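Hand-held gripper inspection, with comments
Trial: soft ribbed fingers against the Caldeira flat-pad set
Checked by: Dragica Dumitrescu
Second reader: Nuno Prata
Sheet no. 336

Marks used: OK, NOT OK, OPEN. Open means I was told it is fine and have not been shown.

1. Before power or load

1.1 Finger mounting plates seated, no rocking when pushed by thumb. OK
1.2 Plate screws tight. OK on the left, OPEN on the right. One screw took another quarter turn. The Rorkeck sheet says thread lock was used. I would like to see the tube.
1.3 Ribs free of tears and stress marks at the root. OK
Comment: Fine today. The ribs on the last set also looked fine, right up to the day they didn't. Ask me again after a month of use.
1.4 Pinch points marked. NOT OK
Comment: The supplier says soft fingers can't pinch. The plates behind them are hard and they close just as far as the fingers do. Mark them.

2. Holding test, capped bottle

2.1 Bottle held upright between the fingers. OK
2.2 Cap clear of the fingers and plates. OK
2.3 Label readable after release, no scuffing. OK
2.4 Hold for 15 minutes without creep. OPEN
Comment: We stopped at 5. Varkovberg's report claims the full time but doesn't say what was being held or how full it was. A claim like that is no use to me.
2.5 Same test with the Caldeira pads. OPEN
Comment: Until this is done we have no comparison, only one gripper and a good mood.
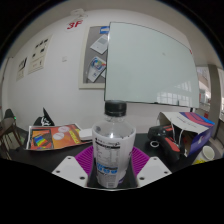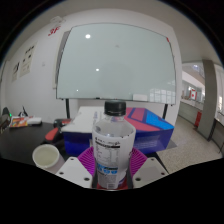 Page last changed: 13/11/2021, D. Dumitrescu

Both show the black-capped bottle used for section 2, in the gripper.

3. Camera on the tool

3.1 Mount does not shift when the tool is set down hard. OK
3.2 Held object stays in view while the wrist turns. OK
3.3 Usable picture with glare behind the object. OPEN
Comment: The whiteboard behind the bottle throws reflections. Clear plastic in front of a shiny board is a fair test and I don't want it moved. Nuno wants a matte backdrop. He can have one for a second run, marked as a second run.
3.4 View wide enough to see both fingers. OK
Comment: Yes, at the cost of black corners. Senuletti calls this full coverage in the brochure. I wouldn't.

4. Work area

4.1 Other tools kept out of the reach of the fingers. OK
4.2 Open cups off the test table. NOT OK
Comment: A cup near the tool is a spill near the tool. Second sheet in a row with this mark.
4.3 Walkway to the pillar side clear. OK

5. Wear

5.1 Close and open cycles logged. NOT OK
Comment: The counter reads 856. The paper log stops well short of that and has no initials on the last page. Either the counter was never set to zero or cycles were run off the sheet. I have asked Rorkeck which.
5.2 Spare fingers on the shelf, same batch. OPEN
Comment (N.P.): They are on order. Delivery promised for January.
Comment (D.D.): Leave it open until then.

Result

Cleared for supervised trials with light, closed containers. Not cleared for glass or for running unattended. I see no ground yet for saying the soft fingers are better than the flat pads, and the line to that effect in the draft summary should come out.

Next check after 1.4, 4.2 and 5.1 are closed.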